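Joon-young Kong wrote:
> Can somebody post the relay order for the October meet? And is
> the 200 free still before the break? My two want to know when to eat.

Hi Joon-young, hi all,

Yes, the 200 free is still before the break, so feed them early! I went through the entries last night and it's a big one — 246 swims across both pools, and Warkov are bringing a full squad this year (they skipped the last one, remember?).

Relay order as it stands is Adard, Cha, Gillis, then your eldest on anchor. Gillis asked to go second and I said no, because Cha is so much happier with somebody fast in front of her. We can fight it out at practice if anyone feels strongly.

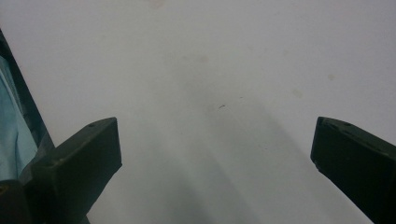

Other bits:

1. Warm-up is lanes 1 and 2 only, and we share them with Warkov. Please no diving.

2. Caps! I have a bag of spares but they're all the old blue ones.

3. Gate code for the back parking lot is 1705. It sticks, so push hard on the last number.

I still need one more timer for the afternoon. Email me off list if you can do it, even for an hour.

See you poolside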